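Moving the Clalthorpe Office to Managed Backup

2020-01-20

Over the past quarter, our practice completed the transfer of its file storage from a single server in the Clalthorpe office to a managed backup service. I have been asked by several colleagues to set down how the work was arranged, and this post is intended to serve that purpose.

The previous arrangement relied on one nightly copy, kept in the same building as the original. A restore test last year recovered all but 163 files. The missing items were minor -- mostly old invoices -- but the result was sufficient to justify a change.

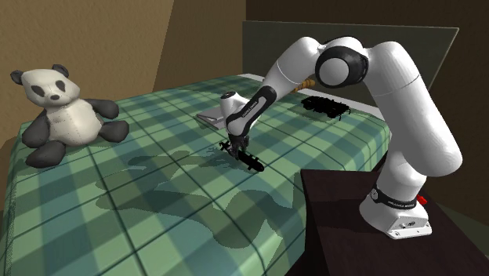
Panda plush on a green plaid blanket

Two providers were considered, Stendis and Skov. Both offered encrypted storage and daily reports. Stendis was selected on the basis of its retention terms, under which deleted files remain available for 30 days. The annual cost is $2,520, billed in February.

The transfer covered 21 workstations and the shared drives. Staff were asked to close all documents before leaving the office, and the first full copy took over a week to complete. Daily copies now finish well before opening hours.
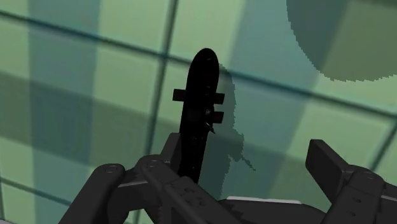 Dark object between two gripper fingers

One difficulty deserves mention. Our scheduling program, Plesarero, keeps its database open at all times, and the first copies of it could not be restored. The provider supplied a small agent that pauses the program briefly each night. Offices with similar software should raise this matter before signing a contract.

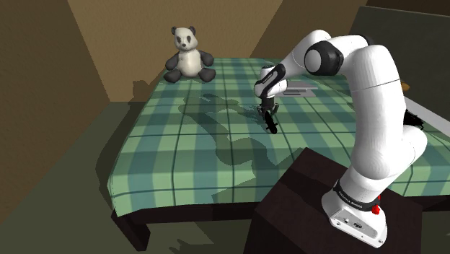

White robot arm reaching over a bed

Restore tests will be held every quarter, each using a folder chosen by a different department. Requests to recover a file should be sent to the systems desk with the folder name and the approximate date of the last good version.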